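Household chore robots
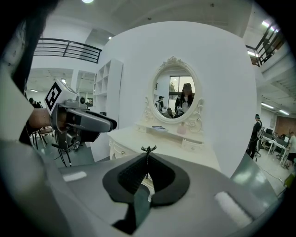
Household chore robots are machines built to take on the ordinary jobs of keeping a home: tidying, wiping, folding, loading, carrying and putting away. The field overlaps with shop-floor automation, where robots have handled parts for decades, but homes ask for something quite different from a factory. A dressing table shows the difficulty nicely. One with an oval mirror, a front drawer and carved legs, and a pale pink bottle standing on its shelf, brings together a drawer to be pulled, a bottle to be lifted and put back, narrow curves to be dusted, and a sheet of glass that fills a robot's view with a second room. Gripper tools held in the hand are now widely used to record people doing such jobs, so that a robot can learn the same movements. Progress in the last few years has been quick, and it is a lovely subject to follow!

Background

The first home robots to sell in large numbers did one job each, mostly floor cleaning and lawn mowing. They succeeded by avoiding the need for hands. A floor cleaner has only to cover an area and get itself back to its charger, and if it misses a corner on one day it will probably reach it on another.

Jobs that need picking up and putting down took much longer to reach. Factory arms could already place a part with great accuracy, but they depended on the part arriving in the same spot each time. Kitchens and bedrooms offer no such favours. The cup is behind the kettle, the sock is inside out, and the chair has moved since breakfast.

Teaching by example

The older way of programming an arm was to write out each movement. Most present work on chores uses learning from examples instead: a person does the job many times over, the movements are recorded, and a computer model is trained to produce similar movements from what the robot's cameras see.

There are two common ways of gathering the examples. In remote operation, a person steers a real robot through the job, which gives recordings that match the machine exactly but is slow and rather tiring. With hand-held grippers, the person carries a pair of jaws like those the robot will have and simply gets on with the work, with no arm attached. The second method is quicker, and the tools can be taken into a bedroom, a café kitchen or a stockroom without moving heavy equipment. Printed black-and-white markers, such as those sometimes fixed to the tools as a cube, can help a computer to work out where each gripper is.

The Gravisum trials

A useful picture of the state of things comes from the Gravisum trials, a set of household tests run in the town of Custer. The trials used a two-armed machine on wheels, named Pascual, trained on 3,587 recorded examples covering 40 different chores. It was then set to work in rooms it had not met before, with furniture of several kinds and sizes.

Pascual did best at clearing tables, opening drawers with plain knobs and placing bottles upright on a shelf. It was noticeably worse at closing drawers that stuck, and worse again at anything involving cloth. In the tidying test it put away 108 of 200 objects without help, a result that drew a good deal of interest, partly for how it failed. Several dropped items were picked up again on a second try, which earlier machines of the same type had not managed.

Chores and how far they have come

Carrying and fetching. Moving a solid object from one clear surface to another is the most dependable skill. Trouble begins when objects are crowded together or the shelf is deep.

Drawers and doors. Robots can open many of these, though small handles, stiff runners and heavy spring hinges still catch them out. Reaching inside afterwards is a separate problem, as the arm can block the camera's view.

Mirrors and glass. Depth sensors often misread shiny surfaces. A mirror may be taken for an opening, and a reflected bottle for a real one. Wiping glass is fairly easy once the robot has found it; judging whether it is free of smears is much harder.

Dusting. Flat tops go well. Scrollwork and carved legs call for a light touch and many changes of angle, and a person with a cloth is still far faster.

Laundry. Folding a towel laid flat is within reach of several research machines. Sorting a mixed heap and turning sleeves the right way out remain slow.

On the shop floor

Shops and small workshops sit somewhere between the factory and the home. Shelves are regular, lighting is steady and the goods come in known shapes. The Fullon shelf picker, a single arm on a low trolley, was designed for this middle ground and works from marked bins. It can restock boxed goods through a night shift, but staff still handle soft packets and anything that has been put back in the wrong place by a customer.

Open questions

Speed, cost and safety around children and pets are all under study. So is the matter of how many examples a robot needs before it can cope with a new room, and whether recordings made with one gripper can be passed on to another of a different shape. Early results on the last point are encouraging, especially where the jaws open to a similar width.

See also: robot grippers; learning by demonstration; floor-cleaning robots; warehouse picking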